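Nilterari Worksheets: Primary Classroom Materials, Data Card

Summary

Nilterari Worksheets is a set of 2,126 short math and craft activities for children in kindergarten through second grade. Each record holds the text of one activity, the grade it was written for, and the list of supplies a teacher would have to gather. The set is kept by Senan Hanrahan.

Source

Activities were typed up from paper binders at two schools, Gagnon and Clalov. Gagnon supplied most of the math sheets. Clalov supplied the craft sheets and 80 notes sent home to families. Student names were removed before typing. Sheets copied from published workbooks were left out.

Fields

id: integer, never reused
grade: K, 1 or 2
topic: one of 52 values, listed in topics.txt
body: plain text, line breaks kept
supplies: items separated by semicolons, may be blank
minutes: teacher's estimate, blank in around 700 records

Supplies are written in the singular and in lower case. "Paper plate" and "plate" are separate values. Teachers did not use them the same way, and merging them broke the sorting activities in an earlier version.
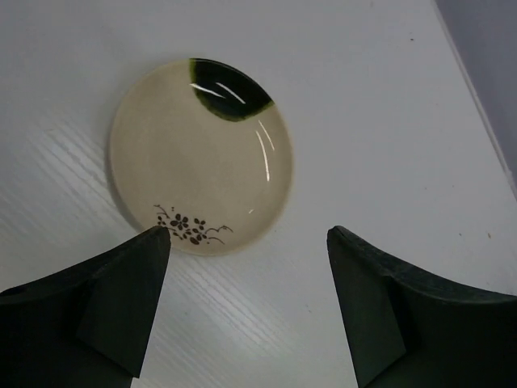 Topic values were assigned by one reader and checked by a second. Where the two disagreed, the first reader's value was kept and the record was marked in review.csv. Most disagreements were between "measuring" and "comparing."

Files

activities.csv contains all records except the family notes. notes.csv contains the family notes, with the same fields apart from minutes. Both are UTF-8 with a header row. The Grundico import script reads either one, but it drops blank lines inside body.

Known problems

Spelling was left as found. Grade 2 has few craft records. Some sheets refer to a drawing that was on the paper original and is missing from the text; search body for "see picture."

Changes

March: topic "shapes" split into "flat shapes" and "solid shapes." Old values are kept in topics_old.txt.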